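**Desk notes, November 23, 2022**

Hello again from the far end of the building! Bernadette asked me to keep my item short this time, and I've promised to try, but we've been sorting out desks since I last wrote and I have a lot of feelings about desks.

For anyone who missed it, the Gradville office is being cleared room by room before the new year. Old paperwork goes to Trirngate for storage, anything with a plug on it gets looked at by Colm, and whatever is left over lands on the long shelf by the stairs until somebody claims it. I put my name down for the two end rooms back in July, when it sounded like an afternoon's work. I have since filled 3 recycling bins and found a birthday card for me that I'd never opened (thank you, Áine, and sorry).

The drawers were the worst of it. I pulled out more than 1000 sheets of old letterhead with the previous phone number on it, and I know that because the wrappers say how many are in each pack. Yakubu has taken a stack home for his kids to draw on and there is plenty left – please, please come and get some. It's nice heavy paper and it takes a felt tip beautifully. I've also got a bag of keys that fit nothing, and a mug that says Idumlow on it. Does anybody remember what Idumlow was? Caoimhe thinks it was a conference. I think it was a sandwich place.

A few of you asked what we're doing about monitors. Room 188 gets first pick, as agreed, and then it's open to everybody. Send me a note before you carry one off, though, so I can cross it out on the sheet. I had two different people come for the same one last week and it got a little tense by the elevator.

Now, packaging. I've become the person who goes around peeling film off things and flattening boxes, and I don't mind it at all. My one request is that you don't break a box down on the same day you open it. Keep it, with the paper in it, for two weeks. We had to send a lamp back to Ní Mhurchú in a box meant for boots, with half a beach towel stuffed around it, and I would like that to be the last time. 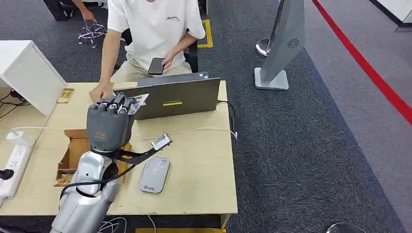 Cables are my real subject, as anyone who has sat near me knows. I like a light-colored desk for this reason, even though it shows every coffee ring, because you can see at a glance what's running where. Take the thin white cable in front of the laptop, stretched right across the wood grain: easy to spot, easy to follow. A black one that drops over the side of a desk is the kind I always want to put a tag on, up near the top where you can read it without crawling underneath. Masking tape folded over on itself does the job and you can write on both sides. Stickers on laptop lids are fine by me too, and a short yellow one like that stands out nicely on dark gray. If you'd like one for yours, Bernadette has a sheet of blanks in her top drawer and a pen that doesn't smudge.

Still to come are the closet behind the kitchen and the cupboard with the sticky door. Colm has offered to bring a crowbar. I've said we'll try soap first. If you think something of yours might be in there, send me a line with a description, the vaguer ones included, and I'll keep an eye out. The shelf by the stairs is full again, by the way, and there's a very good stapler on it.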